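Valentin Marinescu
March 16, 2023

1/ I've been a letter writer for the public desk at the Proltham library for 4 years. People come in with a problem and leave with a letter. A few things I've learned about writing to a landlord, a utility or an office that isn't answering you.

2/ Put the account number or case number on the first line. Before the greeting is fine. The person opening the mail needs it to find you, and if they have to hunt for it your letter goes to the bottom of the pile.

3/ Say what you want in the first sentence. "I am asking for a refund of $200 for the deposit on apartment 2." Then the story. Most drafts I see put the story first and the request on page three, or leave it out completely.

4/ Dates. Go through your phone before you sit down. Call logs, texts, bank app. A woman came in last November sure she had called the water company in spring. Her log said August. That would have sunk the whole complaint.

5/ Leave out the adjectives. "Disgusting" and "outrageous" feel good to write. I let people say them out loud while I type, then we read the draft back and they usually cut them on their own.

6/ One problem per letter. If the heat is out and the parking is also wrong, that's two letters in two envelopes. Offices answer the easy half and close the file.

7/ Give a deadline with a real date in it. "Soon" means nothing. "Within a reasonable time" means nothing either. I normally give two weeks from the day it's mailed, longer if there's a holiday.

8/ Copies. Keep one of everything, including the envelope if they wrote to you first. The postmark has settled more than one argument over whether a notice was sent on time.

9/ Someone asked about handwriting. It's fine if it's readable. Use black ink, write on one side only, leave a margin on the left so they can punch holes in it. I type mine but I've seen handwritten ones get faster answers.

10/ Clear off a table before you start. All the bills out in date order, oldest on the left. You'll find the gap in the paperwork before they do.

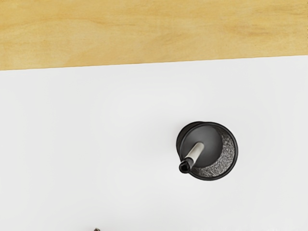
11/ If English isn't your first language, write it in the one you think in and get it translated after. Thái, who has the desk when I'm off, does this with Vietnamese speakers and his letters come out shorter than mine.

12/ The biggest one I worked on was a billing error of $2,398. The family had called the company over and over and had no names and no dates for any of it. We wrote one page, attached the statements and sent it certified. They got a corrected bill and a form apology.

13/ It doesn't always go like that. Plenty of letters get no reply. Send the second one anyway, with a copy of the first stapled behind it. If you end up in front of a hearing officer, those two pages are what you'll be holding.

14/ Replying to a few people at once: no, I can't look at your letter over DM. No, I'm not a lawyer, and if you have a court date you need one. Yes, email is OK, but only if they gave you that address in writing.

15/ The desk is on the second floor next to the tax forms. Bring your papers, even the ones you think don't matter.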